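## Folding a chunky jumper so it stays folded

I've folded jumpers badly for years, and once I got the hang of this method I went through the whole drawer in one evening! It works on anything knitted, and it takes no kit at all.

**You'll need:** a jumper and a flat surface. I use the bed, with the blanket pulled tight (a table is fine too, but wool slides about on a shiny one).

1. Lay the jumper face down and smooth it from the collar to the hem with flat hands.
2. Fold one sleeve straight across the back. Keep the fold level with the shoulder.
3. Do the same with the other sleeve, so it lies on top of the first.

Don't fret if the sleeves look lumpy at this point. Thick knits always do, and a quick pat sorts most of it.
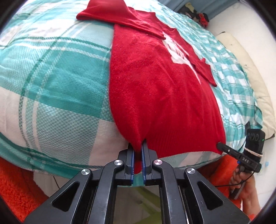

Now for the hem, my favourite bit! Take hold of the ribbing and bring it up to the middle of the back, then fold once more to the collar. Ribbing likes to bunch, so give it a gentle tug sideways before you let go. You want 2 folds here; a third makes it too fat for the drawer.

Turn the whole thing over and you've got a lovely neat parcel. Mine go in a Kustby box, 18 cm deep, standing on their edges like books, and I can see every colour the moment I lift the lid.

Very long cardigans need an extra fold at the hem end. Do the buttons up first.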